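Sim bench notebook, Skikska kitchen cell
Thursday, August
Posted by the bench lead
3 min read

Start 9:40. Purpose today is to write down the working rules for the kitchen scene before we run the long batch. Too many of them live in chat threads, and the Fismont side keeps asking which ones are binding.

Binding for any run that gets logged:

Scene file is locked before the first episode. If an object is moved by hand, the run gets a new number. Last week's set had the same number on two different counter layouts and we threw out all 400 episodes.

Both arms are commanded at all times. An arm that isn't part of the task holds a parked pose with the controller active. Leaving it uncommanded lets it sag under gravity comp error and it drifts into the furniture by the end of a long run.

Parked pose for the left arm is raised, fingers up, gripper open and empty. Closed grippers were parked in the older Gistix configs. Don't copy those. An open gripper makes a leftover grasp constraint obvious at a glance.

Approach to the counter is capped at the slow profile within 9 cm of the stone. The cap applies to the end piece, measured from the lowest point of the ring, not from the wrist frame. Two of us had been using the wrist frame. The difference matters at shallow forearm angles.

No contact with the counter top unless the task file says so. Contact is logged as a fault even if nothing on the counter moves.

Head view saved at the start and at each hover. One still per hover is enough. Check that the ring and the nearest item are both in it.

Recommended, not binding:

Keep small items spread out. The red, green and blue ones on the counter are easy to tell apart by colour but they cover very few pixels from the head view, so crowding them makes the labels unreliable.

Treat the lattice rack on the right as a keep-out volume using its bounding box. The true mesh is thin bars and the planner will happily find a path between them. That would be fine in sim and a bad habit to carry onto hardware.

Glossy surfaces stay glossy. There was a proposal to flatten the floor and table materials to speed up rendering. Rejected for now, as it changes the inputs the perception model sees.

10:55. Ran 6 short episodes against the list. Five clean. Episode 4 flagged a counter contact at the second hover. Replayed it: the collision margin was still set from the wrist frame in one config. Corrected in the shared copy, old copy deleted. Re-ran episode 4 only, clean. Strictly that should have been a new run number under the first rule, so I have given it one.

11:30. Question from MacBrayne on whether the slow profile should be a hard limit in the controller or a check after the fact. My view is both. The post-run check is cheap and catches config errors like the one this morning. The hard limit protects the hardware cell when the same task files get moved over.

Still open: what counts as a hand-moved object when the scene reset nudges things on its own. Soft items settle differently each time. Suggest we record poses after settling and compare against a tolerance. No value agreed yet.

Long batch goes on tonight if the margin fix holds.

Comments (3)

Can we get the parked pose as a named entry in the config? I've been pasting joint values out of an old log.

Agree on the bounding box for the rack. It does block some reaches at the short end of the counter, so expect a few planner failures there.

Please put units on the 9 in the task template. It was read as mm on our side.

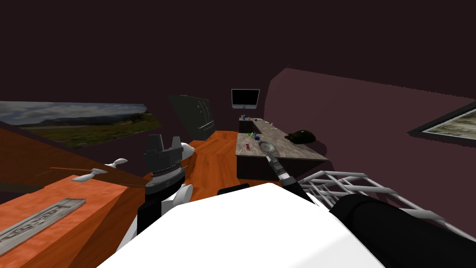

Source: simulator render, robot head view, Skikska kitchen cell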